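A gripper you can mend at the kitchen table

Weronika Michalski has made us tea before I have got my coat off, and she has cleared one end of the workbench so that there is somewhere to put it down. The other end is given over to Leka, the hand-held gripper kit that her little firm, Drarnine, has been selling out of a unit in Lomville for the past couple of years. I have come to talk to her about it partly for this column and partly, I'll confess, because we bought one for the teaching lab at the end of last winter and I have a list of grumbles in my pocket.

She asks to see the list straight away. "No, go on, read them out," she says. "People are always so polite when they visit and then I get the real complaints in an email at eleven o'clock at night. I'd much sooner have them with a biscuit."

For those who haven't come across one, Leka is a gripper with a handle. You hold it and squeeze, the fingers close, and you go about whatever job you want a robot to learn, folding a tea towel or putting the lids back on jars, with a camera looking out over the fingers. Later on the recordings are used to train an arm with the same fingers on the end of it. There are quite a few designs of this sort about now, some of them free to download and print if you have the patience. Drarnine's comes as a box of parts with a printed booklet, and at £792 it sits somewhere between doing it all yourself and buying the grown-up version from one of the big suppliers.

I ask her why anybody would pay that when there are free ones, and she doesn't seem to mind the question at all.

"Because of the evenings," she says. "I built a free one myself, before all this. It took me so many evenings. I'd print a part and it would be a hair too tight, and I'd sand it, and then it would be a hair too loose, and my husband would put his head round the door and ask if I was coming to bed. You can absolutely do it! I learned a great deal. But if you're running a lab, or you've got students arriving in October, somebody is paying for those evenings one way or another."

She had been a maintenance fitter first, at a bakery, looking after the packing line on nights, and you can hear it in the way she talks about the kit. She is much more interested in what wears out than in what it can do on its first day. The first Leka, she tells me, had plain holes at the pivots, plastic turning on a pin, and it felt lovely for a fortnight.

"And then it got a wobble, and the wobble got into everything. You'd squeeze, and the fingers would sort of think about it before they moved. For picking up a cup, who cares. But if you're recording what the fingers did so that a machine can copy it, the machine is learning your wobble as well. I had a customer, a very patient man, who sent me a film of his arm doing a tiny shimmy before it picked anything up. It had learned that from us. I was mortified, and I also watched it quite a lot of times."

So the linkage was done again with metal bushings, and the test rig in the corner of the unit was built to go with it. It is a homely sort of thing, a motor and a crank bolted to an offcut of worktop, and it opens and shuts a gripper all day long while a counter ticks over beside it. It was going when I arrived and it was still going when I left. I asked what it had got to and she went over to check, bending down with her glasses pushed up: 3,222 so far, on a set that had gone in that morning. They stop at 4,000 to take it apart and have a look, and then put it together and start again.

"It's a daft noise to work next to," she says, "but I notice if it changes. I can be on the phone and I'll hear it go a bit dry and I'll be up out of my chair."

My own grumbles began with the booklet. I had found the assembly clear enough until the linkage, where two of the drawings are printed so small that I had an arm on back to front and didn't find out until the whole lot was together. Weronika groaned. It has been redrawn, she says, and anyone with the old booklet can have the new pages posted to them for nothing, or download them if they'd sooner. She went off to find me a set there and then, and came back with two sets and a packet of spare screws, which I hadn't asked for but was very glad of.

My second was that the screws come in one bag. They still do. "I know," she said. "I know. It's on the wall," and it was, on a sheet of paper in capitals.

The third was dust, and on that we had rather a longer talk, because it's a thing I had taken to be a fault and she takes to be ordinary life. The matt finish on the finger pads does show every mark. Ours looked years old by Easter. I wondered if she had thought of doing them in a paler colour.

"We tried it," she says. "They showed different marks! And the camera didn't like them, they'd catch the light when you went past a window. Dark and matt is kinder to the camera. You do have to put up with it looking as though you've been decorating."

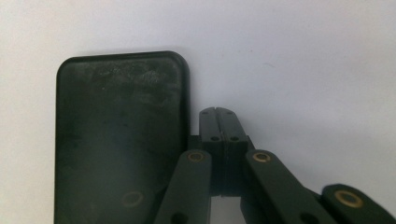 Her advice is a damp cloth and nothing else. She has had pads come back that had been gone over with kitchen spray, and one that somebody had oiled, with the best of intentions, and which after that would not hold on to anything at all. The bushings can have a very small drop of light oil if they begin to squeak. The pads never want any. If a pad is past saving there is a spare pair for sale, and you change them over yourself with the key that comes in the box. I have timed my own students at this and the quickest of them did it in 7 minutes, which I passed on, and Weronika wrote it down on the back of her hand.

We got on to who is buying it. She had expected universities, and there have been a good many of those, but her most regular customer is Rakeck, a small outfit that sorts and repacks returned parcels. They keep several on the go and have the packers themselves do the recording, a little at the start of each shift.

"I love that," she says. "The people who know how to do the job are the ones holding it. When I was at the bakery we had a new machine put in, and not one person had asked the women on the line how they picked up a warm loaf. There's a way of doing it. You come at it from underneath. They could have told anybody that in half a minute."

It was Rakeck's packers who complained about the weight, too, and I was pleased to hear it, as it was my fourth grumble and I had worried I was just getting old. After twenty minutes or so my wrist knows all about it. The handle has since been moved back a little to improve the balance, and she put the newer one in my hand so that I could feel the difference. I could, though I'd still want to swap arms if I were at it for long. She didn't argue. Short goes and plenty of them is what she tells everybody, and the recordings are better for it, she thinks, since tired people get clumsy and clumsy is a thing the arm will happily learn.

What about the software, I asked, which was the last thing on my piece of paper. She pulled a face. The kit comes with a plain set of scripts for getting the recordings off and lining them up, and they work, but you will want somebody about the place who isn't frightened of a command line. We are lucky to have such a person. A school or a small workshop may well not, and I'd say to them that they should borrow a Leka for a week before they part with any money. Drarnine will lend one out for the cost of the postage, a thing they hardly mention on their website and really ought to.

"I'm a hinges person," Weronika says. "My nephew does the computer side, in his holidays, and he's very good, but he's got exams. We're looking for someone. If you know anyone who likes biscuits, do send them."

There is a second size on the way, a narrower one for smaller hands and fiddlier jobs, and she hopes to have it in boxes by December. I was shown it on the understanding that I wouldn't say very much, so I'll only say that I asked to have a second go with it. By then the tea had gone cold and she was already filling the kettle again, and in the corner the counter was still ticking round towards its next stop.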